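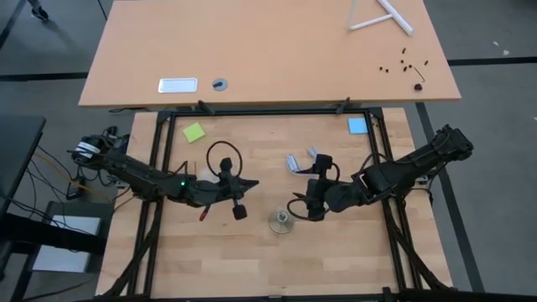

A butcher-block workbench, with a second table behind it.

Builder Spotlight: Nerea Zabala

Our featured builder for June is Nerea Zabala, whose brick model of the Brosdale ferry passed 300 supporters on Tuesday. She started with the car deck and worked upward, and the hull took two complete rebuilds before the ramp would fold flat. The current version uses 442 pieces, most of them white and dark blue.

Nerea grew up near the Irnness crossing and built the wheelhouse from memory. The lifeboats lift off, and the upper deck comes away in one section so you can reach the cabins.

Her next project is a tram depot with 2 tracks. Bronwyn Donnelly has the full interview in the members' area, along with Nerea's parts list. Questions for Nerea can be left under the interview until the end of the month.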